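# The long afterlife of the office computer

The Lekthorpe repair club meets above a carpet shop and smells, pleasantly, of both trades. Pascal Rey started it in November with 2 screwdrivers and a kettle. The kettle has since been repaired 7 times, which he regards as advertising.

Most of what comes up the stairs is old office kit. Firms throw it out by the pallet: Courtois, the insurers across the road, cleared 152 desktops in one afternoon and replaced them with something thinner that does the same spreadsheets. Rey took the lot. His wife has not parked in the garage since. 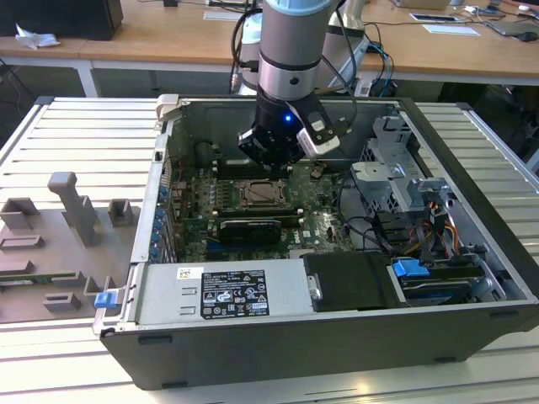
*A Dell desktop with its side panel off and the processor socket bare.*

The trouble with thrift is that it takes up room. Duván Paucar, who runs the rival club in Eswood, keeps a ledger of every machine he has rehomed. It stands at 848, and he will read it to you if you sit down.

Neither man thinks much of new computers. Paucar's own is so old that it takes the length of a boiled egg to start, so he boils an egg. Rey prefers toast. They have argued about this at two public meetings, and Lekthorpe Town Hall has asked them to book separate rooms.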